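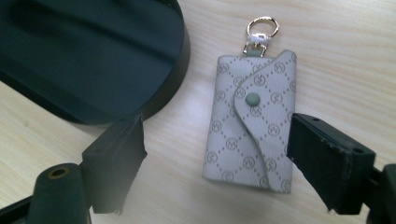 Key pouch, snap closed, ring at the top.

Home Guides Stands & Trays Pouches Contact
3 min read

Section 4. Stand, tray and key pouch
Plurnamholm entry set, rev. 4/27/18

Do section 3 first (post into tray). If the post still turns by hand, go back.

1. Clear the table. Wipe it, let it dry.
2. Put the tray down flat. Rim up, obviously.
3. Slide the bar onto the post. Hand tight only. Pegs point down.
4. Check the bar runs level with the long side of the tray. Off a little? Loosen, turn, tighten agian.

CAUTION: no tools on the post. Thread is soft and strips easy. We don't replace stripped posts. 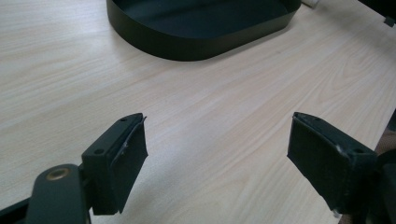
Tray toward the back of the table, open space left in front.

5. Leave room in front of the tray. You want to get a hand in without knocking the bar.
6. Pouch next. Keys on the split ring, one at a time. Flat keys first, fat car keys last.
7. Fold the flap over, press the snap until it clicks. Won't click = too many keys. Take one off.

NOTE: pull on the ring, not on the strap tab. The tab is stitched into the seam and will work loose.

8. Pouch goes beside the tray or in it, your call. Chains and bracelets on the pegs, one per peg if they tangle.

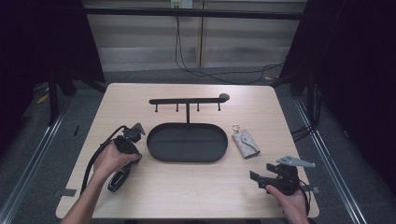
9. Last check. Push the bar lightly with one finger. Small wobble is fine, tipping isnt. If it tips, move the heavy stuff to the pegs nearest the post, or drop it in the tray.

Cleaning: dry cloth for the metal. Damp cloth for the pouch, no soap, no alcohol wipes. Print can lift.

Spare clasp: order part 406 from Telorer. Spare snap: part 19, same place.

Next: Section 5, wall mounting

Comments (3)

ernow_fan
Step 4 should come before you tighten, no? Did mine twice.

dee70
Snap was super stiff the first week. OK now.

hallway stuff
Is the Takagi bar the same thread? Want a longer one.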